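February 6, 2025

Kitchen set, second go at sorting it. Writing this up before I forget which bits we agreed on, as Noman will ask me tomorrow and I'll get it wrong.

The main thing is that the toy food has finally been split from the real-sized kitchen things on the stock list. Until this week they were all under one heading, so a strawberry and a black cooking pot were the same sort of entry, which made Rhun quite cross (fair enough, he's the one who has to find them). Cookware and tableware now go under Trinen, play food goes under Bitar. The ketchup bottle we argued over for far too long. I've put it with the food and I'm not opening that up again!

Layout wise, I like the pot over in the corner with the green slotted spatula left standing across it. It takes up a lot of table but it stays put, and the spatula has nowhere else sensible to live. The ketchup goes on the purplish plate, lying down, because upright it gets knocked over every time someone leans across for something. 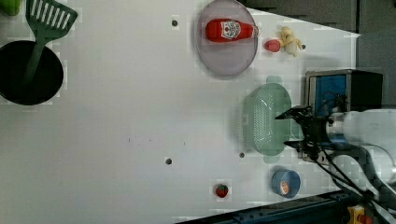

I'm still not happy about the fruit. The banana is a pale yellow and doesn't stand out much against a white top, whereas anything red you can spot from the doorway. Rhun wants to swap it for something brighter from the Astitz box. I said leave it until June, when we're due to go through that box anyway – there are 357 pieces in there according to the old list and I don't believe a word of it.

Strawberries next. They are small, they roll, and they are forever ending up in someone's pocket. Noman reckons they should be kept well away from everything else so you can see straight off if one has gone walkabout. I tried that and it does help, though it looks a bit lonely.

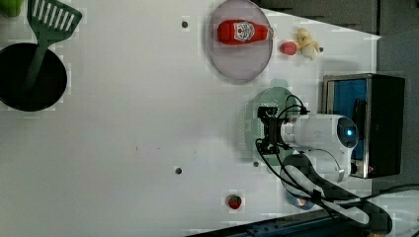 Other bits from today. The table top wants a proper wipe, there are little specks near the middle that I noticed and then did nothing about. Spent 14 minutes looking for the lid of the Grevura tub, which was under the Grevura tub. Label number 793 has come off again and is stuck to my notebook for now, so please don't print a new one.

Rhun also asked about the bowls. I'd keep the pale green one near the edge where you can reach it, and the blue one for the orange slice. No strong feelings on the teal plate except that it shouldn't end up as a shelf for other things.
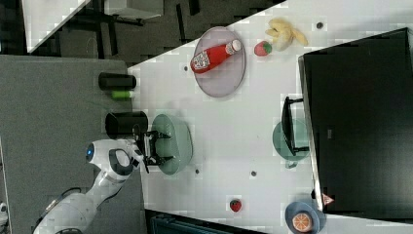 Ketchup on its plate, green bowl by the table edge, orange slice in the blue bowl.

To do: wipe the table, re-stick 793, ask Noman if he still has the spare plates, and get the new headings onto the shared list before Rhun prints the old one.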